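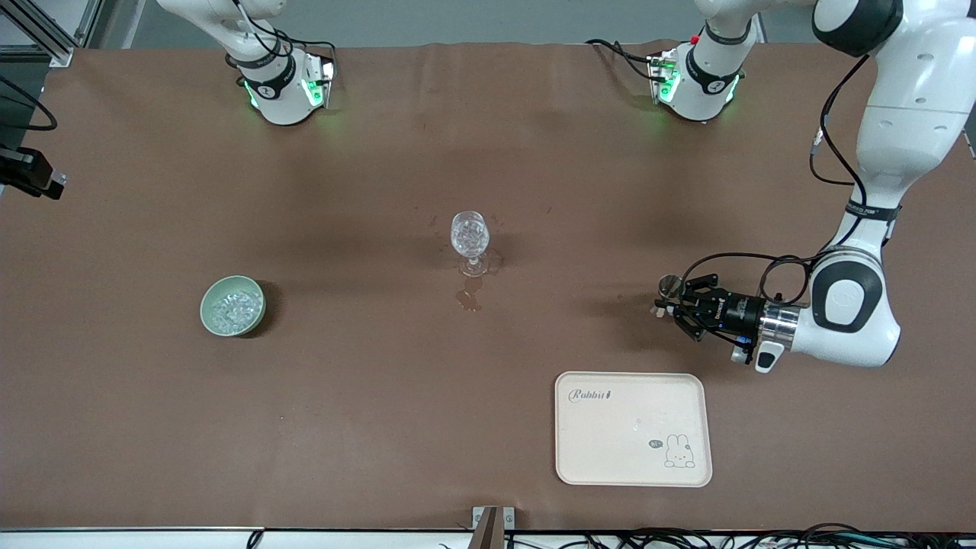
3.2 Water left on the table when ice is served

Most of the earlier work on iced drinks at home looks at how fast the drink cools or how much the ice thins it. We were more interested in the table. Ice carries water with it, and some of that water ends up on whatever surface the glass is standing on. In the household diaries from the first part of the project, a wet table was the most common complaint about serving iced drinks, ahead of broken glasses and ahead of running out of ice.

We recorded 363 servings in all, across 9 sessions. Each serving used one glass, one open bowl of ice and, in some layouts, a small tray. Figure 4 gives a typical layout partway through a serving: a clear stemmed glass near the middle of the table, a pale green bowl of ice cubes to one side, and a cream plastic tray with a raised rim. A small puddle lies close to the glass, with fainter drops scattered near it. For coding purposes we treated the puddle and the drops as two separate kinds of mark. A puddle was any patch of liquid wide enough to be blotted on its own. Anything smaller was recorded as a drop.

The surface matters for this kind of coding. On the brown covering, a puddle catches the light and is easy to find, but single drops are faint and can be missed from some angles. Yuzuki Yoshida coded every serving twice, once from the images and once at the table with a side lamp. Where the two counts differed, we kept the one made at the table.

Four layouts were compared. In the first, the bowl and the glass stood close together with no tray. In the second, the same two items were placed an arm's length apart. The third and fourth repeated these distances with the glass on the tray. The Brernia diaries suggested that people rarely move the bowl once it has been set down, so the bowl stayed where it was for the whole serving in every layout.

Distance had a clear effect. When the bowl was far from the glass, drops appeared along the path between them - usually in a rough line - and puddles formed more often at the glass end than at the bowl end. The tray kept most of the water off the covering, but it did not reduce the total amount, and in 7 servings enough had collected inside the rim that it ran over when the tray was lifted.

The shape of the glass is a likely factor that we did not test. A stemmed glass has a small foot, and water that runs down the outside of the bowl can reach the table by way of the stem. Tumblers were used in the Clumia sessions only, and those results are reported separately in Section 5.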